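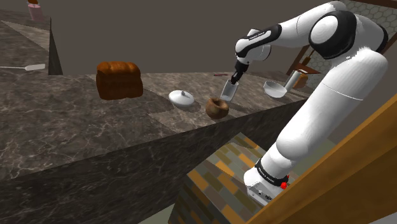

How often does a marble counter need to be sealed?

Once a year is plenty for most kitchens, and a bar or baking counter that gets wiped down all day long will be happier with a coat every six months or so.

Stone Care > Sealers & Finishes

Oct 15, 2022
By the Alunska shop desk

Alunska Stone Sealer, 800 ml

We've carried a lot of sealers over the years and this is the one we keep taking home ourselves! Alunska is a water-based penetrating sealer for marble, limestone and travertine. It soaks into the stone and leaves the surface looking the way it did before, so if you picked your slab for its veining (and who didn't?) you'll still see every bit of it. It doesn't make a polished counter any shinier, and it doesn't turn a honed one blotchy.

The can holds 800 ml and covers nearly 70 square feet in one coat. Very thirsty stone will take more. If you're not sure how thirsty yours is, put a spoonful of water on it and leave it for 9 minutes. A dark spot underneath means it's ready for sealer. If the water is still sitting up in a bead, put the can back in the cupboard and try again in March.

Putting it on is a pleasant little job. Clean the counter the night before with Ultstead Stone Soap and let it dry overnight. Pour a small puddle, spread it with a lint-free cloth, and work in patches as big as you can comfortably reach. Wait ten minutes, then buff off whatever hasn't gone in. Please do buff it off! Dried sealer leaves a haze that takes a lot of elbow grease to shift, and we've had that phone call more than once.

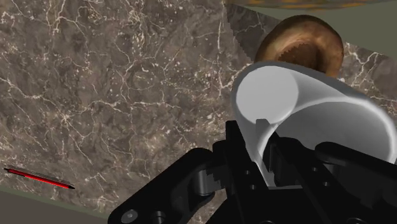 Give it a full day before you cook on it. You can set light things down after a couple of hours, but keep oil, coffee and red wine well away until the next morning.

One thing to know before you order: a sealer slows down stains, and that's all it does. Lemon juice, vinegar and tomato will still etch marble, sealed or unsealed, because acid eats at the surface of the stone. Use a cutting board, wipe up spills when you see them, and for etch marks you already have, look at the Bodnár polishing powder. It works beautifully on small dull rings (glass bottoms are the usual culprit) and one jar goes a very long way.

We also get asked about dark stone. Yes, it's fine on browns and grays, and it won't yellow the pale veins. Try a hidden corner first all the same, especially on a counter that came with the house and may have an older product on it.

Size: 800 ml can
Item no.: 367
Use on: marble, limestone, travertine, unglazed tile grout
Don't use on: quartz composite, glazed tile, laminate
Smell: faint, gone by evening
Goes well with: Ultstead Stone Soap, Bralholm cotton buffing cloths (pack of two)

Keep the can from freezing and shake it well before each use. An opened can is good for two years with the lid pressed down tight.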